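The Value That Meant Two Things
A saturated sensor reading let a household robot believe it was holding on. Finding the cause took 11 days and a change to how the simulator reports a grip.

At 4:40 a.m., partway through an unattended endurance run at the Lultstead test site, a Jimley mobile manipulator lifted a steel flask from a counter, turned and drove toward the next room. The flask left the gripper at the doorway and rolled under a bench. The robot continued. It placed nothing on a desk, opened its fingers, logged a successful delivery and went back for the next item.

No one was in the room. The flask was empty and weighed less than a paperback book. The incident was still filed as a safety event, on the grounds that the same control software was scheduled for trials with glass containers and hot drinks in occupied homes. A robot that drops a cup is a nuisance. A robot that drops a cup and reports that it has delivered it cannot be supervised from its own logs, and the trial plan assumed that it could.

What the log said

The Jimley gripper has two fingers driven by a single motor. Finger position is read by a converter with a 10-bit output, so the number it returns runs from 0, fully open, to 1023, fully closed. A second channel measures motor current. The controller, supplied by Feramico, combines the two into a grip state: open, closing, holding or empty.

Holding requires a motor current above a threshold and a position short of fully closed. Empty is declared when the fingers meet each other. In the Lultstead log, position rose normally as the fingers closed on the flask, stopped where the flask should have stopped them and stayed there for most of the trip. At the doorway it jumped to 1023 within one sample. Current stayed high.

Read plainly, that is a lost object. The fingers snapped shut, and the motor was pushing them against each other. The controller should have moved to the empty state and stopped the base. It remained in holding.

The reason was a filter added the previous spring. Early units had a wiring harness that chafed at the wrist, and when the position line broke contact the converter input floated to the top of its range. The output was 1023. Robots were stopping in hallways with their cargo held securely, and the logs showed a loss that had not occurred. The filter treated any single-sample jump to 1023 as a broken wire and kept the last good position until a different value arrived.

On the old harness this was a reasonable patch. The fingers closed slowly enough that a real loss took several samples to reach the end of travel, and the filter let a gradual rise through. Then the motor was replaced with a faster one, and the fingers could now cross the remaining gap between two samples. From that point the same number, arriving in the same way, described both a broken wire and a dropped object. The filter chose the broken wire every time.

Why testing missed it

The motor change had been tested. Before release, Feramico ran the new configuration through Requena, its household simulator, which loads furnished rooms and gives the robot objects to fetch, carry and set down. The campaign covered 2969 carry tasks, and drops occurred in 508 of them. Most were caused deliberately by lowering the friction of the object or bumping the arm against furniture. Every drop was detected.

Requena modeled the fingers, the object and the contact between them in some detail. It did not model the converter. The simulator passed the controller a floating-point position taken directly from the joint, scaled to the same range as the real sensor. When the simulated fingers closed fully, they came to rest a small fraction short of the limit, at the point where the finger pads touched. The value was never exactly 1023, and the filter, which tested for equality, never ran.

The campaign had therefore checked drop detection with the filter effectively absent. Code coverage would have shown this. Coverage was collected for the unit tests, where a hand-written sequence did exercise the filter, and the two sets of results were merged before anyone looked at them. The merged report showed the line as covered.

A second gap was in the scoring. A carry task was marked as passed when the robot reported the correct outcome, and the outcome was compared with the true position of the object. On the physical robots at Lultstead there was no independent record of where an object ended up. An overnight run was scored from the robot's own account. How many earlier drops went unrecorded on hardware is not known.

Rerunning the rooms

The investigation started with the harness, which was replaced and found to be sound. Several days went to the finger pads, which were worn but within limits. The filter was suspected only when an engineer plotted raw and filtered position on the same axis. The two lines separated at the doorway and did not rejoin until the fingers opened over the desk.

Requena was then changed to round the joint position to whole counts, clip it at both ends and sample it at the hardware rate. The campaign was repeated in the same furnished rooms with the same starting conditions, and the false deliveries appeared on the first evening. They clustered where the robot turned sharply with an object held low in the fingers – the motion that had cost it the flask.
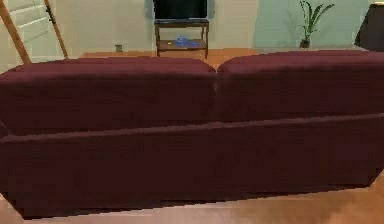
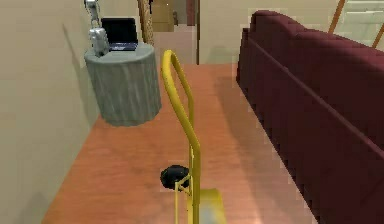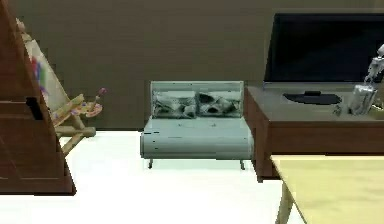
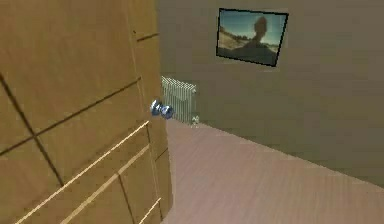 Simulated household rooms. The arm is in view in the second and third; in the third, the gripper holds a metallic cylinder above a desk.

The fix and what remains

The filter has been removed. A pull-down resistor on the position line now sends a broken connection to 0, a value that cannot occur while the motor is drawing closing current. The controller treats that combination as a sensor fault and stops the base with the fingers clamped. A reading of 1023 now means only that the fingers are closed.

Units with the old board cannot be given the resistor in the field. They run a software version that stops on either condition, and operators should expect false stops if the harness is worn. The limit for overnight runs is unchanged, but deliveries on those runs are now scored by a scale under the receiving surface.

Two items are open. The simulator still reports motor current as an ideal value, with none of the noise or offset seen on the real channel, and the current threshold has not been retested under those conditions. The unit test for the filter has been deleted along with the filter, but coverage from unit tests and simulation is still merged into one report. A change to separate them is planned for the next release.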